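Zudosley Knits and Woollens: read me first

Last revised 15/07/2018 by Primo Cirillo

Hello, and thank you for taking an interest in our little collection. Zudosley is a set of photographs and written notes on hats, scarves, gloves and other soft knitted things, put together over a couple of winters in Kumwood. It began as a way of keeping track of what went into the winter boxes each spring, and it grew rather a lot once friends and neighbours started lending us their own drawers to go through. There are now over 2,000 entries, and I am still fond of nearly all of them.

What you will find in the folders

The collection is split into 4 parts, one folder each: hats, neckwear, hands and feet, and a last one called "other" which holds the things we argued over. Inside each folder are the pictures, a plain text file of notes, and a short list of the words we used, so that you needn't guess whether we say "bobble" or "pompom" (we say bobble).

Every entry in the notes has the same 8 fields, always in the same order: entry name, kind of garment, main colour, how it was lying, fold, label, surface underneath, and remarks. The remarks field is where I let myself go on a bit. If you only want the tidy part, you can leave that column out and nothing else will break.

How it was lying

This is the field people write to us about most, so I'll take it slowly. We use four words: flat, folded, rolled and bunched. Flat means laid out with its whole shape showing. Folded means somebody has put a deliberate crease in it, with edges more or less lined up. Rolled is for scarves mostly, and the odd thick sock. Bunched is everything else, and it is much the largest group, as anyone who has ever opened a hall cupboard in October will understand!

Bunched knitwear is a lovely thing to look at but a nuisance to write about. A soft pink knit with a fine, fuzzy surface can go from mauve in the creases to something close to salmon where it catches the light, and two people will happily give it two different colours. We settled on writing down the colour of the raised parts first and the creases second, and only when the difference is plain. So you may see "dusty rose, mauve in folds", and that is one garment and one entry.
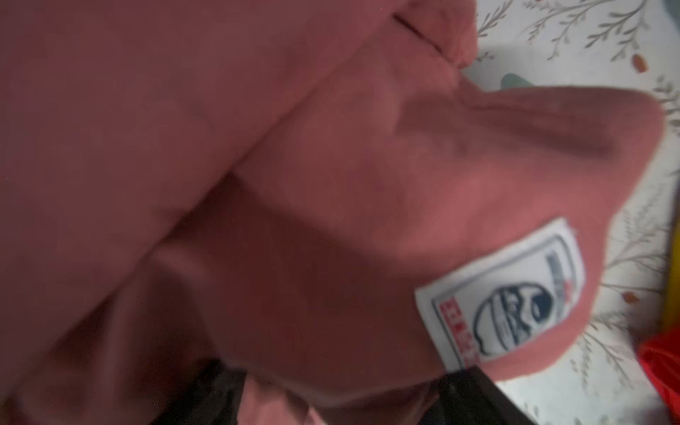
What should I put for the garment when I can't tell a hat from a snood?

Put "knitted item" and add your best guess in the remarks, with the word "probably" in front of it. We would far sooner have an honest "probably a beanie" than a firm answer that somebody has to undo later. Hevico, our old spreadsheet, used to insist on a definite answer in that box, and we spent most of one spring putting the muddles right.

Labels

Sewn-on labels get their own field, and we note the background colour, whether there is a border or a badge, and any lettering that can be read. If the lettering is too small or blurred, write "not legible" and move on. Please don't fill in a maker from memory, however sure you are. I did this myself with a whole bag of mittens and was put right, very kindly, by their owner.

Surfaces

Most things were laid on whatever was to hand, so there are bedspreads, tabletops, rugs and a good many patterned cloths. For a patterned one we give the ground colour and then the pattern, for instance "white, leafy print with orange dots". If you can't say whether it is a sheet or a tablecloth, "printed surface" will do very well.

Known gaps

Gloves are thin on the ground, and there are hardly any children's sizes. The Zalewska box, which was lent to us late, has its notes in a slightly older style, with the fold and label fields run together. I mean to sort that out when the evenings draw in.

Using and adding to it

You are welcome to use the notes for teaching, for sorting your own woollens, or for whatever else you have in mind. A mention of Zudosley is appreciated. If you'd like to send in entries, please copy the layout of the hats folder, which is the neatest, and keep each garment to its own entry even if it came as part of a set.

Corrections are always welcome, especially on colours.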